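Drorkden Robotics Club - minutes of the August meeting

Ritu Tomar taking notes again, as my penance for missing the last one. We kicked off at 6.40 pm, a bit later than planned, as half of us were still finishing chips. Previous minutes accepted with one fix: the spare battery was bought by the Fasudley group, not by us, so please stop asking me for it!

Money

We have 3,538 in the account after the raffle, and 142 of that is already spoken for (the replacement servo and the postage on it). I moved that we hold off on any other parts until the entry fee for the Windia Cup goes out. Carried, with some grumbling from the wheels people, who've had their eye on new tyres for months.

Hallway and room course

Most of the evening went on this one. The Windia rules came through and the indoor task is a "tidy and fetch" run in a furnished room, so practising on our nice clear mat isn't going to cut it any more. We all agreed the practice runs need proper furniture, proper walls and the sort of clutter you'd find in anybody's place - cords especially. I said my bit about cords, which you've all heard before, but I'll put it in the minutes anyway: a loop of cable hanging near a table leg is exactly the thing a finger slot loves to grab. Fingers are to stay closed whenever the arm is down low near a wall, and you open them only once you're lined up on the thing you want.

There was a long chat about whether the wrist camera should be our main view for driving. I'm for it, the younger members are very for it, and the Grewal end of the table thinks we'll get lost without a second view from up high. Glare off shiny panels came up as well, and fair enough, it's a pain. We'll try both ways and compare at the next meeting.

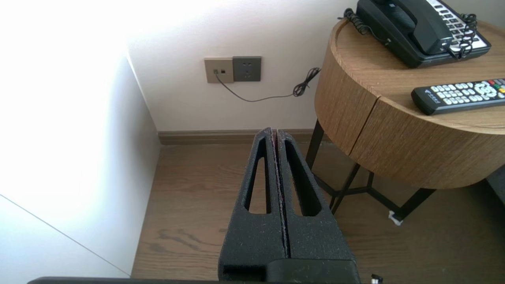
Things people have to do

Wheels group: slow the turning speed right down for the indoor task and write the setting on the lid this time.

Arm group: three clean pick-ups of a TV remote from a tabletop before we move on to anything smaller.

Everybody: read the Windia rules, all of them, including the boring pages on marshalling and colour markings.

Me: send the entry form, book the room for 2 extra hours next month, and ask Fasudley if they'd like to come over for a friendly.

Other bits

T-shirts are going to be navy. The vote was close and I don't want to hear any more about it. We packed up just after 8.30.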